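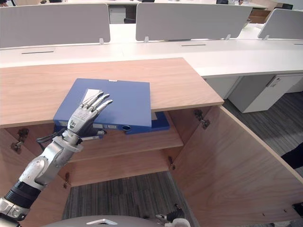 The Nadis data set stood at 3,632 recorded episodes in May, when we sat down with the collection lead at Drustutora to talk about how it is being built. All of the episodes come from a two-armed robot driven by a human operator, and all of them involve ordinary office furniture. The largest single group, called Danko, covers binders and cabinets: open a door, take a binder out, put one in, move one from the shelf to the top, close up again. Danko accounts for 1,292 of the episodes. Of those, 853 have been accepted for training.

We started with the difference between those two numbers.

"People assume the rest are failures," the lead said. "Some are. If the binder ends up on the floor and the operator stops, that's a failure and we mark it as one. But a fair share of what we hold back ended perfectly well. The binder is where it should be, the doors are where they should be, and the recording is still no use to us."

The usual cause is timing. Each episode combines video from the head and the wrists with joint positions and the operator's commands, and the streams have to line up. When one of them drops out for a moment, the software fills the gap by repeating the last good value. A person watching the playback would miss it. A model trained on it learns that the hand sometimes stays still while the command says otherwise.

"We used to allow short gaps," the lead said. "Then we looked at what the policy did near a door handle, and it hesitated. It would come in, pause, come in again. We went back through the data and found the same pause in the recordings. So now the limit is strict, and the acceptance rate went down."

Binders were chosen early on. They are stiff enough to grip and heavy enough to shift in the hand, and they have a right way round. A lever-arch binder also offers several places to take hold of it, which produces a variety of solutions from different operators. The lead regards that as useful up to a point.

"If one operator always hooks the finger ring and another always pinches the spine, those are both fine. What you don't want is an average of the two. The model has to be able to pick one and carry on with it. We tag the grasp type in Mitard so we can see whether the mix is getting lopsided."

Mitard is the in-house labelling tool. It shows the camera streams side by side above a timeline, and the reviewer marks where each stage begins: approach, contact, lift, transfer, release. There is a free text field as well, though the lead would like to see it used less. Notes such as "bit rough" can't be searched in any sensible way, and two reviewers will mean different things by it.

The wrist cameras get more attention in review than the head camera does. The head view gives the layout of the furniture and the position of both arms, but once the hand is over a binder it hides much of what matters. The wrist view is close enough to show contact. It also moves with the arm, and that brings its own trouble.

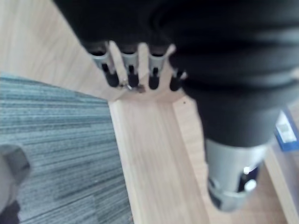

*Wrist camera view with the hand in motion.*

"You get blur on any quick move," the lead said. "We could tell operators to slow down, and in the first month we did. The result was a set of very careful, very slow episodes, and the policy trained on them took ages to do anything. It also never saw a blurred picture in training, so the first time it moved at a normal speed it had no idea what it was looking at."

The current instruction is to move at a comfortable pace during transfer and to slow down for contact. Blurred frames stay in the data. Reviewers reject an episode for blur only when it covers the moment of contact itself, and a second reviewer has to agree.

We asked how much the setting is allowed to vary. The furniture is real and the room is a working office, so the background changes from hour to hour. Chairs are moved, and people walk past. The lead makes no effort to prevent this, provided they stay out of reach of the arms. An earlier set recorded behind a curtain gave cleaner pictures and a policy that did poorly once the curtain came down.

The starting state is another matter. Before each episode, the operator's screen shows a card with the door positions, the number of binders and the place of each one. Someone sets the cabinet to match. The cards are generated so that rare combinations turn up as often as common ones — a person left to choose will put the binder in the middle of the shelf nearly every time.

"We checked. Before the cards, the binder was in the middle, squared up, spine out. It looked tidy and it was a terrible spread of data. Now it's at the back, or it's crooked, or it's hanging over the front a bit. The operators complain that some of the cards are awkward. They're meant to be."

Door states are handled the same way. A Danko card may call for both doors open, both closed, or any mix, and the robot may be asked to work through an opening that leaves one arm little room. The lead counts these as some of the most useful episodes in the set, and they are also among the slowest to record.
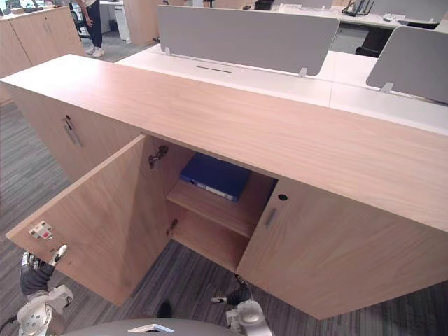 ## Operators and recovery

Drustutora has trained 14 operators since the work began. Training takes roughly two weeks, and nothing recorded in the first of them is kept. New operators tend to overshoot. They then learn to creep, and after that most settle into a steady speed of their own.

Hours at the controls are capped. A session is split into short blocks with a break between them, and the last block of the afternoon is used for review work in place of recording. The lead had plotted acceptance against time of day and found that it fell off after 3 pm. Moving the review work to that slot cost nothing.

The most argued-over rule concerns mistakes. When an operator misses a grasp and tries again, the episode can be kept whole, trimmed, or thrown out. The early practice was to throw it out. The present one is to keep it if the recovery is deliberate, with the first attempt marked so that it can be masked in training.

"A policy that has only seen clean grasps doesn't know what to do after a bad one," the lead said. "It closes on air and carries on to the shelf with nothing in the hand. You have to show it the way back. The model needs to see the hand open, back off and come in again from somewhere sensible."

The team also records staged recoveries, in which the operator begins from a poor position on purpose: a binder half out of the shelf, a door only slightly ajar, a hand down beside the cabinet at the wrong angle. These run short, and several fit into the time of one full episode. They are stored apart from the rest, and the share used in any training run is set by hand.

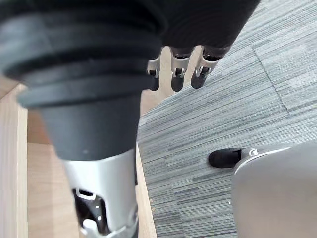

One of the operators was less sure about the staged ones and told us they feel different at the controls. In a real miss, the operator said, you're already correcting before you know you've missed, and by the time the hand is still you've half decided what to do next. A staged start has none of that. "You sit there, you look at it, you plan it, and then you go. I don't think the robot ever gets to sit there and plan it."

The lead accepts the point and has started a comparison. Two policies will be trained on the same accepted episodes, one with staged recoveries added and one with the same amount of recovery footage cut from ordinary sessions. The second kind is slower to gather, as it depends on operators making errors, and experienced operators don't make many. Results weren't available when we spoke.

## What comes next

Danko will keep growing, though at a lower rate. The lead wants more cabinets before more episodes: other handle shapes, other hinge sides, doors that stick. A policy that has seen a bar handle from every angle may still do nothing useful with a knob, and the current furniture can't settle that either way.

There are also plans to change the review process. At present each episode is looked at in full, which takes longer than recording it did. A script now flags gaps in the streams before a person opens the file, and a second script, still being tested, guesses the stage boundaries. Reviewers can accept the guess or move it. In the trial they moved the contact mark more often than any other, usually by a few frames and usually earlier.

We asked whether those few frames matter. The lead said they do for the hand. By the time contact is plain in the picture, the fingers have already started to close, and a label placed there teaches the model to start late. For the rest of the arm it makes little difference, and the team has stopped correcting release marks unless they are well out.

The accepted Danko episodes are due to be frozen as a first version once the comparison is done. Until then the count will keep moving, and some of the episodes held back for timing will be looked at again under the new script.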